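Drimano Dyehouse and Thread Finishing: Second Progress Report to the Distcombe Regional Manufacturing Fund

Prepared by Tayla Ruawai, production manager

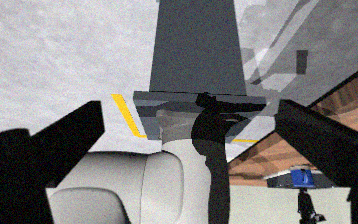

Grey tapered block on its platform, yellow stripe to the left.

Reporting period: October to 19th February

Where we are

The grant was for three things: replacing the old package dyeing vessel, bringing our shade library into the current century, and getting the short-run embroidery thread line to a point where customers would order from it twice. The vessel is in. The shade library is mostly in. The embroidery line has had its second orders, along with one letter I'll come to.

Dyeing vessel

The vessel arrived nine days late and on the wrong side of the building. The carrier's paperwork said "rear dock", and we don't have a rear dock, we have a fence. Dennis Ogola spent a morning on the phone and an afternoon with a hired forklift, and it was in position by the end of the week. Commissioning took four shifts. The supplier had allowed two, but the supplier had not met our water pressure.

It now runs 100 kg of polyester on cones per load. The old one was rated for the same and managed it when the weather suited. Liquor ratio is lower, as promised in the application, and the cycle for a mid shade has dropped from just under five hours to three and a half. Dark navy still takes as long as it likes. We've had two reruns on navy and one on a burgundy that came out the colour of a good brick.

The old vessel has been sold for scrap. The amount went back into the project account and covers the forklift, with enough left for a box of cone sleeves.

Shade library

We inherited 400 shade cards from the previous owners, filed under a system that died with its inventor. Da-eun Ham has been matching them against the spectrophotometer, throwing out duplicates and rewriting recipes for the dyes we can still buy. She has finished 209. Eleven different cards were labelled "Best Grey". They were all different greys, and one was green.

The rest will be finished in the next period if she's left alone to do it, which is partly a request to myself. She was pulled off the job for most of December to cover winding, and the milestone slipped accordingly. I'd call it six weeks behind.

Customers have begun using the new codes. Drernness Workwear switched over in January and reports fewer arguments with their own cutting room. They still ring up and ask for "the usual blue".

Embroidery thread, short runs

We sell this as the Song range, in small cones, minimum order one box. The application forecast 150 boxes for the period and we shipped 163. I'm pleased with that number and would be more pleased if a fifth of it hadn't gone to a single school uniform shop restocking after a flood.

Ye-seo Yang handles the quoting and has cut turnaround from order to dispatch to six working days. The new labels survive being handled. The first batch didn't, and we sent out a fair quantity of anonymous thread before a customer wrote to us about it. Her letter was courteous and ran to three pages. Kyu-ri Ji answered it, replaced the order and changed the label stock, and the customer has since bought again, so I'm counting it under customer engagement.

Breakage on high-speed heads was the main technical complaint in the last report. We've moved to a different lubricant and slowed the final wind. Complaints are down to two, both from the same machine, whose owner now concedes it may be the machine.

Budget

Spending is within the approved total. Installation ran over on account of the two additional commissioning shifts, and training came in under when the trainer's flight was cancelled and he did it by video from an airport hotel. I'd like to move the difference from one line to the other and have attached the variation form, in the version your office sent in November. If there's a newer version, please tell me before I sign this one again.

Next period

Finish the shade cards. Get navy to behave. Trial recycled polyester in eight shades, starting with the pale ones, where any trouble will show up first. Ye-seo would also like to go to the trade fair and I have run out of reasons to say no, so expect a modest travel claim.

One item for your attention: the final audit is pencilled in for our annual boiler shutdown. We can show the auditor everything except thread being dyed. A fortnight either way would suit us better.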